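Adhesion Loss of Masking Tapes on Painted Panels Under Repeated Humidity Cycling

Project report, Materials Testing Laboratory
Author: Napaporn Kamolrat

1. Background

Painters leave masking tape in place for longer than the manufacturer recommends. On small jobs the tape is often applied in the evening, painted over the next morning, and removed several days later. Two failures are common. The edge lifts before painting and the paint bleeds under it, or the adhesive hardens and pulls the base coat off with the tape. Both depend on how the bond between adhesive and coating changes with time and with moisture in the air.

The project measured the peel force of two masking tapes on a painted substrate before and after humidity cycling. The tapes are called Tape A (crepe paper backing, rubber adhesive) and Tape B (smooth paper backing, acrylic adhesive). The base coat was Trekby interior matte, chosen because matte coatings are reported by decorators to be the most easily damaged.

2. Materials

Panels were cut from fiberboard, sanded, primed once and given two coats of the Trekby paint by roller. Drying time between coats was 4 hours. The finished panels were left on a rack in the laboratory for two weeks in January before any tape was applied. Panels with roller marks or dust in the surface were rejected.

Each tape was 24 mm wide and came from a single roll. The outer turns of each roll were discarded. Strips were laid by hand and then pressed with a 2 kg rubber-covered roller, two passes in each direction, at a slow walking pace. Hand pressure alone was tried in the preliminary work and gave a spread too wide to be useful.

3. Humidity cycling

One cycle consisted of 12 hours at 85 percent relative humidity followed by 12 hours at 35 percent, both at 23 °C. The cabinet was a Pravgate bench unit with a manual changeover. Changeover was done at 8:00 in the morning and 8:00 in the evening. Samples were removed after zero, two, four and eight cycles and conditioned for one hour at room humidity before testing.

The cabinet door seal was replaced after the preliminary work. Results obtained with the old seal are not included.

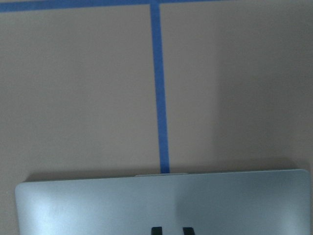 Peel tests were carried out at 90 degrees to the panel at a crosshead speed of 300 mm/min. The first 25 mm of each peel was ignored, and the mean force over the following 60 mm was recorded. Five strips were tested for each tape at each interval. Force was read with a Mägi load cell, checked with hanging masses of 200 g and 1000 g at the start of every session. A drift of more than one percent meant that the session was repeated. This happened once.

After each peel the panel was inspected under a low-angle lamp for adhesive residue and for loss of paint. Residue was graded from 0 (none) to 3 (continuous film).

4. Results

Mean peel force, in newtons per 24 mm width:

Cycles 0: Tape A 4.1, Tape B 2.2
Cycles 2: Tape A 4.6, Tape B 2.3
Cycles 4: Tape A 5.5, Tape B 2.5
Cycles 8: Tape A 6.8, Tape B 2.6

Tape A increased by 66 percent over eight cycles. Tape B increased by 18 percent, and most of that change had occurred by the fourth cycle. The spread between strips was larger for Tape A at every interval and was largest at eight cycles, where two of the five strips lifted paint over part of their length. Readings from the lifted sections were kept in the mean, as they fall within the 60 mm measuring length and represent what a user would experience.

Residue on Tape A panels was grade 0 at the start, grade 1 after four cycles and grade 2 after eight. Tape B stayed at grade 0 until eight cycles, when one strip was graded 1.

Edge lifting was recorded separately. Tape A showed slight curl at the cut ends from the second cycle onward. The long edges stayed down. Tape B showed no curl at the ends but had short raised sections along one long edge on two panels. The raised sections lay over places where the sanding had been uneven.

5. Discussion

The rise in peel force for Tape A is consistent with continued flow of the rubber adhesive into the texture of the matte coating. The paper backing takes up moisture and relaxes during the humid half of the cycle, which may improve contact. Whether the humidity or the elapsed time is responsible cannot be decided from these results. A control set held at constant humidity for eight days was planned but was lost when the panels were stacked before the paint had fully hardened.

Panel thickness had a small effect on the readings. The thinner boards bowed during peeling and reduced the angle slightly. All boards in the final series were therefore clamped at both ends to a steel plate.

The paint supplier, Plesturberg, gives a coverage figure on the can but no film thickness. Wet film was measured with a comb gauge on three panels only.

6. Further work

The control set should be repeated first. A satin coating should be added, using the same primer, and the cycle count extended to sixteen for Tape B. Peel speed was not varied in this project. A slower test at 50 mm/min would be closer to removal by hand and can be done on the existing machine without new fixtures. The spare panels, 900 mm long and uncut, are stored under the bench next to the cabinet.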